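Bathroom counter, round two

Quick one today, dinner's in the oven and I have 14 minutes.

So the counter. If you read the last post you know it was bad. Bottles all over, rings under the bottles, a hairbrush living in the soap dish. I pulled everything off in March and swore only the stuff we use every day was going back. That lasted a while. Then the hotel shampoos crept in again.

What I'm doing now is little baskets. One per job. Hand soap and lotion in one, teeth in another, hair stuff in the third. When I wipe the counter I lift three things instead of twenty. Thats the whole system.

The pump bottles were the sticking point. I kept buying baskets that were too tall and you couldn't get at the pump, or too wide and the bottle fell over every time somebody went for it with one hand. Short sides, small base, done. White plastic weave, because the real wicker ones got fuzzy and gross on me by summer. Rinse it in the tub, shake it, back it goes.

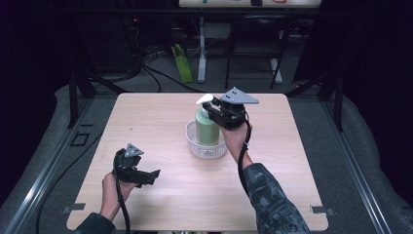
Léonie Rey thinks I'm wrong about the baskets, by the way, and that a flat tray is easier to keep clean, no little holes for the soap to dry in. Fair. I did try a tray. Got it at Zervas on sale, and everything slid to one end whenever the drawer underneath got slammed. Which in this house is hourly.

Other things, fast:

Refills – I buy the big Cumen jug and top up over the sink. Don't fill to the very top, the pump tube needs room and you'll get soap down your wrist.

Green bottle for lotion, clear one for soap. Kids still mix them up.

Under the sink is NOT done. There are 9 half-empty sunscreens down there. Another day.

Labels, no. Tried them, they peeled off.

Okay timer's going. Linen closet next, if I can face the fited sheets.

Filed under: Bathroom, Small Fixes, Baskets Again

3 comments

Didar
Do the baskets leave marks on the counter? Mine did on the old laminate.

Tivemow
team tray here, sorry. put a bit of shelf liner under your stuff and it stays put

Marnie
9 sunscreens is nothing. Please post the linen closet, I need the push.

Contact | © All posts and photos mine, please ask first | Back to top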